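Plusinard: Zwischenbericht an die Benítez-Förderung, Stand Mai

Liebe Förderinnen und Förderer,

wieder ist ein Abschnitt geschafft, und ich setze mich mit einer großen Kanne Tee an diesen Bericht, denn es gibt eine Menge zu erzählen (und ein bisschen was zu beichten, dazu weiter unten). Als Sie uns die Mittel für die Dingwerkstatt Plusinard bewilligt haben, stand im Antrag der etwas trockene Satz, wir wollten »Alltagsgegenstände für Sortier- und Gesprächsrunden erschließen«. Inzwischen stehen 227 Gegenstände in unseren Regalen, und trocken ist daran wirklich gar nichts mehr!

Zur Erinnerung für alle, die neu dazugekommen sind: Wir stellen Gegenstände zu Tischrunden zusammen und verleihen sie in Kisten an Nachbarschaftstreffs, Sprachcafés und Tagesstätten. Dort werden sie ausgepackt, benannt, sortiert, umsortiert, und meistens kommt man dabei vom Hundertsten ins Tausendste. Genau so soll es sein. Bewilligt waren 20 Kisten. Davon sind 17 fertig gepackt und im Verleih, die übrigen drei liegen noch bei uns in Minside auf dem Packtisch.

Am meisten Freude hat uns in diesem Frühjahr die Arbeit an den gemischten Runden gemacht. Anfangs hatten wir streng nach Themen gepackt, also Küche zu Küche und Büro zu Büro, und das wurde in den Gruppen schnell ein wenig brav. Seit wir Sachen nebeneinanderlegen, die auf den ersten Blick nichts miteinander zu tun haben, wird viel mehr geredet. Gehört der Federball zum Spielzeug oder zum Sport? Darf etwas Essbares neben das Klebeband? Darüber kann man sich in einem Sprachcafé einen ganzen Vormittag lang freundlich streiten, und die Wörter für Farben und Formen fallen nebenbei. 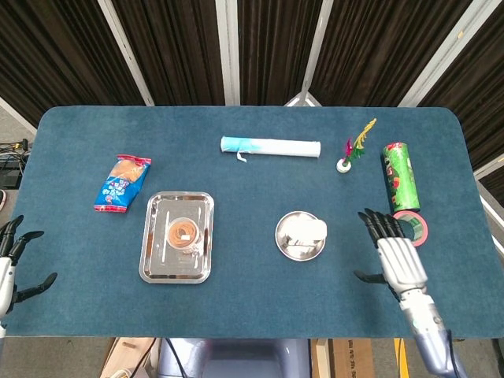 Gemischte Runde auf der blaugrünen Filzmatte, mit Federball, Klebeband, verpacktem Snack und Edelstahlgeschirr.

Die Matte hat sich übrigens sehr bewährt. Wir hatten lange überlegt, ob sich die Ausgabe lohnt, und sind jetzt rundum froh damit: Auf dem Filz klappert das Metallgeschirr kaum, die Farbe ist freundlich, und auch helle Sachen heben sich gut ab. Das runde Tellerchen und das rechteckige Tablett sind zu heimlichen Lieblingen geworden. Man kann etwas darauf ablegen und hat sofort eine kleine Gruppe für sich, ganz ohne Erklärung. Wir möchten deshalb beides auch in die letzten Kisten geben.

Nun zur Beichte. Der Katalog hinkt hinterher. Wir hatten versprochen, jeden Gegenstand mit einem Kärtchen und einem kurzen Gesprächsanstoß zu versehen, und das dauert schlicht länger als gedacht. Bei den Lebensmitteln kommt die Haltbarkeit dazu, die wir nun vor jedem Verleih prüfen. Die Firma Clavine hat uns die Verschlüsse für zwei Kisten verspätet geliefert, sie sind aber inzwischen montiert und halten gut.

Finanziell liegen wir im Plan. Beim Verpackungsmaterial haben wir etwas gespart und würden den Rest gern für Ersatzstücke verwenden, denn Federbälle leiden bekanntlich, und Klebeband wird gern auch benutzt. Wenn Sie damit einverstanden sind, genügt uns eine kurze Nachricht.

Bis zum Sommer wollen wir die offenen Kisten packen und die fehlenden Kärtchen schreiben. Wer Lust hat, einmal selbst mitzusortieren, ist in Minside herzlich willkommen, am besten vormittags ab zehn.

Mit herzlichem Dank und vielen Grüßen
Ihr Team der Dingwerkstatt Plusinard

Kommentare (3)

sprachcafe_sued
Wir hatten die gemischte Kiste im April und wollten sie gar nicht zurückgeben. Bitte unbedingt mehr davon!

Teekanne
Gibt es die Kärtchen auch in großer Schrift? Das wäre für unsere Gruppe sehr hilfreich.

Dingwerkstatt Plusinard
@Teekanne: Ja, die große Schrift kommt mit dem Katalog. Wir melden uns.

Weitere Beiträge
Kisten ausleihen: so funktioniert es
Was wir noch suchen: Knöpfe, Dosen, Schneebesen
Rückblick auf den Packtag in Minside
Zwischenbericht an die Benítez-Förderung, Stand Januar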